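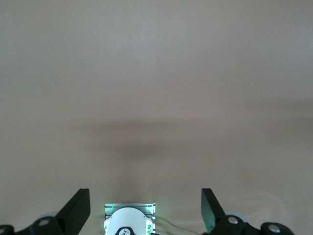

Moving out of rented flat, landlord wants inventory redone – do I have to?

Posted by Deisy Nina, 27 May 2024

Hi all, bit of a rush as I've got to answer the letting agent by tomorrow. Been in a two-bed flat in Cusley for 5 years. Same landlord, different agents, the first lot got bought out by Weidemann in January. Given my notice, all fine, moving date agreed.

Now Weidemann say they can't find the check-in inventory from when I moved in and want me to sign a "reconstructed" one. It's 69 pages long. Somebody has typed it up from memory as far as I can tell. It says the carpets were new (they weren't, there was an iron mark by the bedroom door when I got the keys) and it lists a garden bench I have never seen in my life. Second floor flat. No garden.

I do have my old copy somewhere but it's in a box at my sister's and she's away. Also have some emails to the old agent about the iron mark and the bathroom tap.

Do I have to sign this? Will they keep the deposit if I dont? It's protected, I've got the certificate. Would rather not fall out with them as I need a reference for the new place.

Thanks in advance, sorry if this has been asked before, search isn't working on my phone.

Mihret Ambaye

Don't sign it.

Sorry, longer version. You're under no obligation to sign a new inventory at the end of a tenancy that pretends to be from the start of it. If they've lost theirs that's their problem. With a protected deposit it's the landlord who has to show the place got worse while you had it, and to do that they need something from when you moved in. A document typed up this month isn't that. If you sign it though, you've more or less handed them the thing they were missing.

What I'd do:

Email (not phone) and say you don't agree that the document is an accurate record of the flat when you moved in, and you won't be signing. Mention the carpet and the bench. Keep it polite and short, two or three lines is plenty.

Forward the old emails about the iron mark to yourself somewhere safe. Work accounts get closed, phones get dropped.

Get your sister's box sorted when she's back. If your copy has the old agent's signature on it, you're in a very good position. Even unsigned it helps.

Take your own photos on the last day, every room, inside the oven, inside the cupboards, meter readings as well. Do the dull stuff too, skirting boards, the top of the fridge, windowsills.

Go to the check-out if they'll let you. Some agents say you can't. Ask anyway.

On the deposit – they can propose deductions and you can say no. Then it goes to the scheme's dispute service which is free, and someone looks at what both sides send in. You don't lose it just for refusing. Anything you both agree on should come back to you in the meantime, only the disputed bit gets held.

Reference: ask for it now, before any of this gets going. Rent paid on time, no complaints, it's a form they fill in.

Abenezer Tamiru

had this with a different agent, signed it because i couldnt be bothered arguing and they took money off me for a shed. never had a shed

agree with above

Tolera Tesfamariam

Mostly agree with Mihret but a couple of things to add.

Check your tenancy agreement for anything about inventories. Mine had a line saying if you don't send back comments within so many days of moving in you're taken to accept it. That's about the one at the start so shouldn't hurt you, but worth knowing what it says before they quote it at you.

Fair wear and tear is the other big one. After five years a carpet that wasn't new to begin with is worth very little, whatever they say about it. My cousin was sent a bill for 2,774 for carpets and repainting after a long tenancy and ended up paying for one broken blind. They tend to open high.

Cleaning is where people really lose money so don't skimp on it. Oven, limescale, extractor fan. If the agreement says professional clean they can't make you use a particular firm, but it has to be left as clean as you found it. Keep receipts if you do pay someone.

Also try the old agent. They might of been bought out but the staff often move across, and the clerk who did the original may have been an outside company. Ours was done by Selitz and they still had the file years later, sent it over the same afternoon. Worth one email.

Deisy Nina

Thank you all, that's a huge help. Have emailed Weidemann saying I won't sign and asked for the reference seperately. Sister's back at the weekend so will go through the box then. Found the name of the inventory clerk at the bottom of one of the old emails too so I've written to them as well. Will post if I hear anything.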